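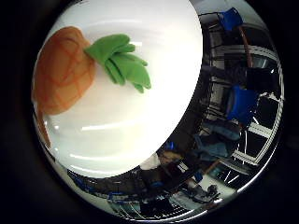 Plush carrot on a white plate.

Faltance Two-Arm Bench Unit

Sold by Hurnari, Anurville. Lead time 6 weeks. Floor stock usually arrives in June.

The Faltance picks up soft goods and sets them down again. The brochure says it "frees your staff for higher-value work." We've sold enough of these to be wary of that line. At the MacLeish packing room, the first unit handled 293 pieces on a Friday shift, against 313 by hand at the next bench. The packers still fill the bins, clear the jams and check the seams, and they now do it at the machine's pace. Ask your crew what they think before you order.

What it does well: light, squashy items, one at a time, on a flat surface.
What it does poorly: glossy surfaces under strong light, tangled items, anything in a bag.

Includes 2 grippers, bench mount, stop button and power cable. Training is extra, and you will need it. Colour: grey only.

Price on request. Trial hire available, with the fee credited if you buy.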